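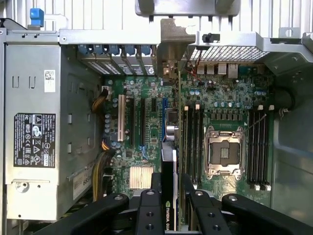

Tower refurb bench: where we're up to

Quick one from Lucinda, typing this between jobs. The Dramham bench is open again and we've had 91 desktops through since July, most of them old office workstations. Good solid cases with blue latches on the slot covers, so you can mostly leave the screwdriver in the drawer. Thanks to Sizwe and Precious Venter for the lift over from Erside — two trips in the ute, both in the rain.

Please lay the tower on its side before you go poking about in it. Photograph the cables first. Yes, even if you've done it a hundred times, Abenezer.
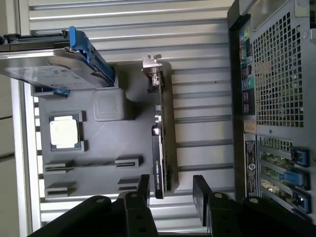

Side panel off, with the drive in its blue carrier at top left.

Cards. A fair few of these have a small NVIDIA card fitted and we want them out, tested and logged before the tower goes anywhere. Release the latch, hold the card by its edges, lift it straight. No wiggling pls. If it's stuck, check the bracket end first, it's nearly always that. Write the model on the tag

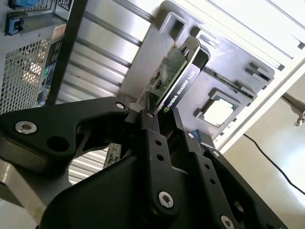

and put the same model in the Grunix sheet, spelt the same way both times. Last month we had three spellings of Quadro and Riaan spent his whole arvo fixing them.

Drives come out in their carriers and stay in them til they've been wiped. Don't stack them on the bench edge. Wiped ones go to the Cele cupboard, top shelf, key's with Riaan.

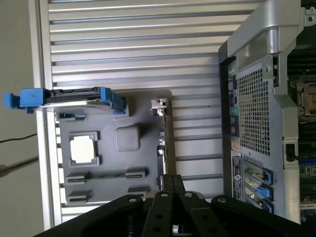 Drive carrier with its blue handle, chassis on the right.

Still short of anti-static bags and small labels. Bench fund is at $784, so no new monitors yet, sorry. Doors at 6 pm as usaul, bring a mug.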